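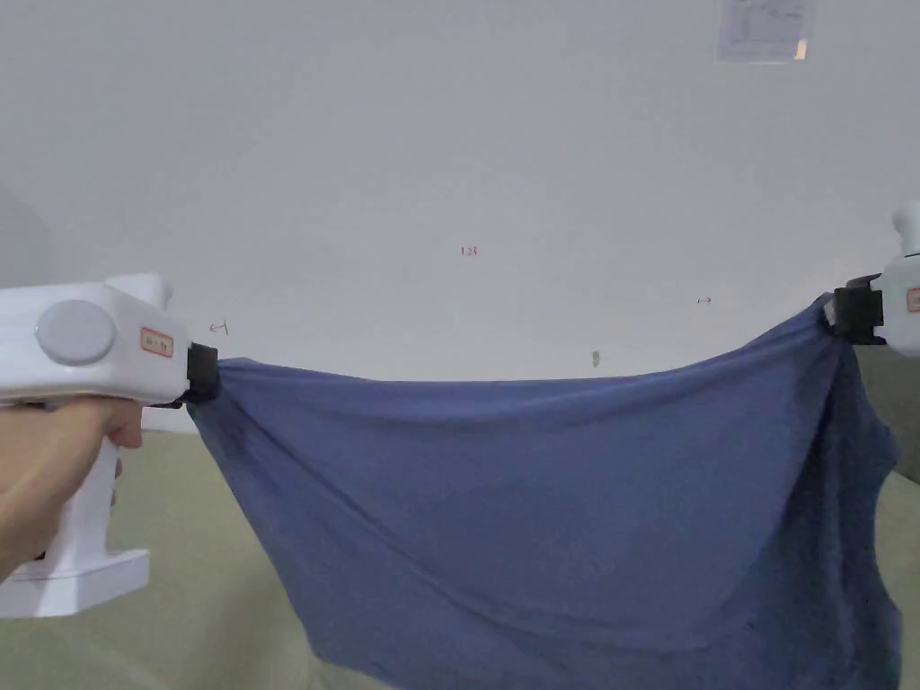

Section 3: Setting up the phone line between the two sides

I've set up the Ulness line twice now, so I'm writing this the way I'd explain it if you were sitting next to me with a cup of tea. It's the line the Gidinton and Kun delegations use between meetings, when something needs sorting before it turns into a press statement (and it usually does need sorting at about teatime!).

Before you start

You'll need the signed contact sheet from each side, two handsets, and the blue logbook. If either contact sheet is unsigned, stop and ring Evelien Van Beek. Please don't chase the signature yourself - I did that in February and both sides thought I was making a proposal.

Steps

1. Check the names on the sheets. Each side gives one main contact and one stand-in. If you've been given 3 names, send the sheet back.

2. Charge both handsets overnight and label them G and K. Use the letters only, as the full names started an argument over which spelling was official.

3. Hand over the handsets in the same hour. I take G first on odd dates and K first on even dates, and I've told both sides that's how I do it.

4. Make the test call. Read out the agreed sentence from page 7 of the ceasefire text and ask the other end to read it back. Stick to that sentence, even if they're feeling talkative.

5. Write the call in the logbook: time, who rang, who answered. Leave out what was said.

6. Tell the monitors at Ninerness that the line is open. A text message is fine, and wait for their reply before you go home.

Note: the line stays open for 17 hours a day. Outside those hours, calls go to the duty desk, and the duty desk only takes messages. I'd warn both contacts about this on day one, as they do get cross when they find out at midnight.

Caution: never pass on a message in your own words. If a contact asks you to "just let them know", offer to connect the call. If they won't speak directly, ask for it in writing and read it out exactly as it stands, spelling mistakes and all.

Caution: don't test the line during a plenary. A ringing handset in that room looks like news.

If a call isn't answered

Try again after ten minutes, then try the stand-in. After that it goes to Evelien, whatever the hour. Log all the attempts, including the ones where you dialled wrong (I've got a few of those in there myself).

Changing a contact is covered in Section 4.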